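Search this site Enter keywords Go

The Paid Sleep Coach Has Heard Your Doubts

Last updated 27 May 2018
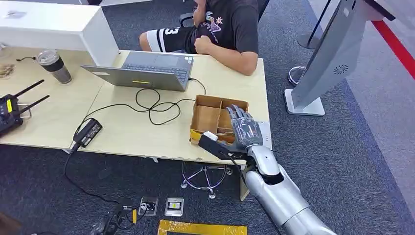 Ustyna Semeniuk charges $80 an hour to help people sleep, and I went to see her expecting to come away annoyed. I have slept badly since college. I have bought the pillow, the other pillow, and a tea that tasted like a barn. So when a reader wrote in to say that a six-week course from a small outfit called Laltura had fixed her nights for good, I wrote back asking what it cost. The answer was $565, paid up front.

Semeniuk runs Laltura from two rooms over a shoe repair shop in Kusley. She is not a doctor and said so before I could ask. "I used to manage a hotel," she told me. "I spent 11 years listening to guests complain about how they slept. I got interested in who complained and who didn't."

That is a nice story for a brochure, and it is in the brochure. I asked what she learned from it that a person could not find for free at the library.

"Very little," she said. "Get up at the same time. Don't lie there for hours being angry. Stop drinking coffee at four. You knew all that already, didn't you?"

I did.

"And do you do it?"

I changed the subject to the money. Why should anyone pay hundreds of dollars for advice they already have? Semeniuk said people pay for the phone call. Each client gets one every morning for the first two weeks, and it comes at the time they have agreed to get up. "They hate me by day four," she said. "One man in Stodby gave me his brother's number so the brother would get the call."

I asked how many clients finish the course. She said most of them. I asked for a figure and she said she would have to look it up, and then she poured more water and didn't look it up. I asked again near the end of our talk and she said she would send it. As of this writing she has not.

She was more open about who it fails. People on night shifts do badly, she said, and so do parents of new babies, and she now turns both away. She also sends people to a doctor if they snore hard or wake up choking. "I can't coach you out of that. I had a client in March who I should have sent sooner. I felt bad about it and I gave her the money back."

What bothers me is the diary. Clients write down when they went to bed, when they think they fell asleep, and how they felt at lunch. At the end of the course, Laltura holds up the first page beside the last and calls the difference a result. But people sign up in their worst week. A worst week is usually followed by a better one, with or without a phone call.

Semeniuk listened to this with her arms folded. "Sure," she said. "Some of them would have gotten better anyway. I can't tell you which ones. Can you?"

I can't, but I am not sending out the bill.

There is a rival across town, Saavedra, that sells a wristband along with its advice. Semeniuk would not say a word against the company, though she did a fair amount with her eyebrows. She doesn't let her own clients track anything at night. "You wake up feeling fine, and then a number tells you that you slept badly. Now you've had a bad night."

It was the one thing she said that I wrote down twice.

Before I left she offered me the first week for nothing. I said I couldn't take it, which is the rule here, and she shrugged and told me to pick a time to get up and stick to it until the end of the month. I picked 6:30. I have managed it on four mornings, and on the other days I turned off the alarm and felt guilty until nine.

15 comments
Share this story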